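17 November 2021

Rūta has talked me into helping with the pretend greengrocer's at Paulauskas, and I came home with sore knees and plenty of doubts. The theory is that people rehearse their shopping with fake vegetables and then go out and do it properly. Maybe. I've rehearsed parallel parking since August and look where that got me.

The veg came from Odport, $646 for the lot, which would keep me in real carrots until I die. Rūta says they'll last for years. So she said about the kettle.

We spent the whole arvo arguing over what goes where. I wanted the tomatoes down low where people can reach them. She wanted them up next to the sweet potatoes, for colour - as if anybody ever picked a tomato because it flattered a sweet potato. She won.

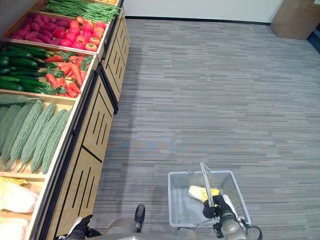
Bitter melon was her idea too. I've never bought one in my life and wouldn't know how to cook it, but she reckons half the street does, and the napa cabbage as well, so in they went. I'll concede the cucumbers look good enough to slice.

Price labels are still to do, 34 of them, and she wants them handwritten. Piret is meant to be bringing more baskets. I'll believe that when I see them. Must ring Mum, and get some actual beans for tea.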